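The gripper that kept pulling

The fault at Tavmont first showed up on a Thursday, in the third drawer test of the afternoon. The arm took hold of a handle, opened the drawer to its stop and went on pulling. It dragged the cabinet 7 centimeters before a technician hit the emergency stop. No one was hurt.

Esis, which supplies the control software, had trained the drawer routine in simulation over 2,747 runs. Of these, 473 ended with the drawer fully open and the motors still loaded. The scoring script checked drawer position only, so all of them were logged as passes.

"The cabinet in the model was fixed to the table," says Milan Wouters, who led the review. "It could not slide, so the excess force went nowhere we were looking."
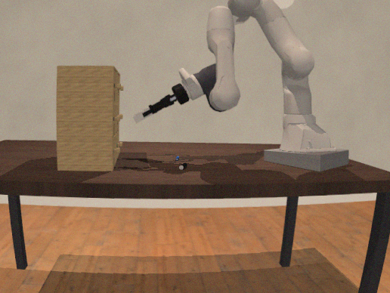

The force limit had been set in a file that the real controller did not read. Frans Hermans found the mismatch by comparing startup logs from both systems. Esis has since moved the limit into the controller itself and now fails any run in which the load stays high for more than 3 seconds. The cabinet in the model is free to move. Tavmont plans to restart drawer tests in July, at half speed.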